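The Long Wait for a Robot That Does the Dishes

Surnbridge – Ask anyone what they want a robot for and you get the same list. Dishes. Laundry. Picking stuff up off the floor. They have been asking for decades and what they got is a vacuum that eats phone chargers.

So can machines do chores yet? Short answer, sort of. Longer answer involves a lot of peppers.

I spent two days at Rindura, a robotics outfit on the second floor of an old shoe warehouse here. Good coffee, terrible parking. The company wants a two-armed machine that can set a table, clear it and put away groceries in a kitchen it has never been in. No special shelves, no stickers on the cups. Just a kitchen, the way people leave them.

That is a big ask. Factories cracked the easy version long ago – same part, same spot, all day. At Zilcombe, a packing plant across the river, one arm moves 800 boxes an hour and has barely been touched since August. But turn a box sideways and the line stops and somebody has to walk over. A kitchen is nothing but sideways boxes. 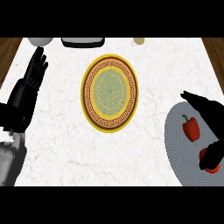
Practice is the whole problem. A robot learning to handle food and dishes needs thousands of tries, and real plates cost money and real peppers go soft. So most of the trying happens in simulation, on a computer, overnight, while the office is dark. Rindura's simulated kitchen has a marble counter nicer than mine, a gold-rimmed plate with a Greek key border, two red bell peppers on a round gray placemat, and a pair of black robot hands to deal with it all. The task sounds like nothing: pepper goes on plate. Then they shift the plate a little, change the lighting, swap the pepper for something else and run it again. And again. The engineers come in next morning and look at the score.

The score is pretty good, by the way. On simple moves the simulated robot gets it right 90 times out of 100. In the real test kitchen down the hall it is a different story, and they were upfront about that. Real peppers are slick. They roll. Fingers that close perfectly on screen squeeze too hard or too late. One try I watched ended with the pepper under the fridge and a long silence.

Speed is the other thing. Clearing one place setting took the real machine longer than it took me to eat my sandwich. You would not stand there and wait for it. Then again maybe you wouldn't have to – a robot that takes all night over the dishes is fine if you are asleep and it doesn't break anyhting.

Hands are the expensive part. Everybody says so. Five fingers look great in a demo, but more joints means more to go wrong, and plenty of shops still swear by a plain two-finger pincher. Rungrueang, a parts supplier that sells both kinds, told me the pinchers outsell the fingers easily. Warehouses want cheap and tough. Its only the home robot people who keep asking for thumbs.

Which leaves us where? Shop floors, yes, if the job holds still. Restaurant prep, maybe soon, for a narrow job or two. Your house, not yet. No one at Rindura would give me a year, and I asked more than once.

They have moved on to mugs for now. Handles are apparently a nightmare.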